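Subject: Re: [home-automation] Arms for kitchen chores – anyone getting real use yet?
From: Iqra Cheema

Priloline wrote:
> We've been quoted for a Trumeo arm for the kitchenette at work. The
> sales page says it "handles everyday tidying". Six of us share the
> sink and the washing up never gets done, so the idea is popular here.
> Has anybody on the list seen one do an ordinary chore from start to
> finish with no one standing next to it? Not a demo reel. I'd also like
> to know what people paid, all up.
> – P.

I can answer part of this. I haven't used the Trumeo, so take what follows as being about small arms in general. Ours is a bench kit with a two-fingered gripper, and the job we care about is clearing a tray beside a sink. That means picking up whatever is on it, putting each thing where it belongs, then wiping the tray down. 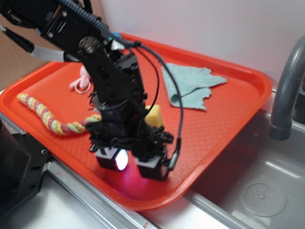 The parts came to $3,458, and that was before shipping. Riltex wanted another $190 for a spare set of fingers and we paid it. If your quote doesn't list spares, ask.

On a good run ours will pick up one item and put it in a bin. I would not call that tidying. It has no idea whether a cloth needs to go in the wash or over the tap to dry, and it can't scrub anything with baked-on food. Plates and glasses we haven't tried and don't plan to this year. Someone stays within reach of the power switch the whole time, so the labour saved so far is nil.

The Shih scripts that get passed around on this list are fine for moving between fixed points. They won't help much if things are left in a different spot every time, and in a shared kitchen they will be.

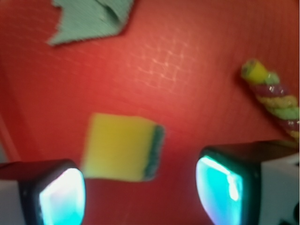 Grasping is still the hard part, and it depends a lot on what you leave lying around. A block shape is the easy case. The yellow sponge with the green scouring side has two decent faces to close on, and it gives a bit when squeezed, so you can be a little off and still get it. Cloth is another matter. A piece lying nearly flat with a jagged edge offers very little to pinch, and the fingers can close on nothing at all. If your six people could be talked into leaving dishcloths bunched up, you'd be ahead of us.

My advice would be to ask Trumeo for an unedited recording of a full sink's worth, with your own dishes if they'll agree to it. If they won't, buy a second-hand dishwasher. There was a benchtop one in the local classifieds for $99 in May, and it would do more for your kitchenette than our arm does.

Happy to send the parts list off-list if you want it.

Iqra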